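Storing and using bar soap in shared kitchens and bathrooms

The following advice is provided to residents of Ritby and may be displayed beside any shared sink. It covers bar soap only. Liquid soap and dishwashing products are dealt with on a separate page.

Choosing a dish

A bar that sits in water softens from underneath and is used up far sooner than it should be. Residents are asked to choose a dish or tray with openings in its base, or with raised ribs that hold the bar clear of any water. Solid saucers and jar lids are not suitable. Dishes in pale colours show residue early and are therefore easier to keep clean.

A dish should be wide enough for the bar to lie flat. Place it away from the direct stream of the tap – the back corner of the counter is usually best – and keep it clear of food preparation areas. 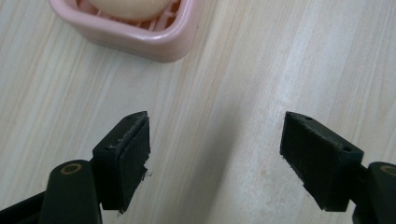
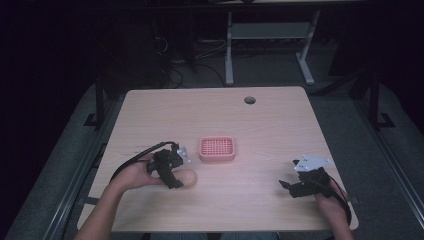 Small pink plastic items on a light wood tabletop.

Cleaning the dish

Rinse the dish under warm water whenever the bar is replaced. Where residue has hardened, the following method may be used:

Remove the bar and set it on a dry cloth.
Mix 600 mL of warm water with a good splash of white vinegar in a basin.
Soak the dish for 30 minutes.
Brush between the ribs or through the openings with an old toothbrush.
Rinse thoroughly and leave upside down to dry.

Vinegar should not be used on dishes made of marble or other natural stone, and it must never be mixed with bleach. For stone dishes, warm water and a soft cloth are sufficient.

Making a bar last

New bars may be unwrapped and left in a dry cupboard for several weeks before use. A harder bar wears more slowly. Large bars can be cut in half with a kitchen knife and the second piece kept in paper until it is needed. Airtight containers are not recommended for a bar that is still damp.

Slivers need not be thrown out. Wet the sliver and the new bar, press the two together firmly and leave them overnight. Slivers may also be collected in a mesh pouch and used for scrubbing hands after gardening.

Counters and timber surfaces

Soap residue can dull the finish on timber. Wipe up splashes promptly with a damp cloth, then dry along the grain. A folded cloth beneath the dish will catch drips and should be changed weekly.

Questions about this page may be directed to Reda Bensaid, Household Services, Room 209. The office closes for lunch. Requests for printed copies in large type should be made to the same office.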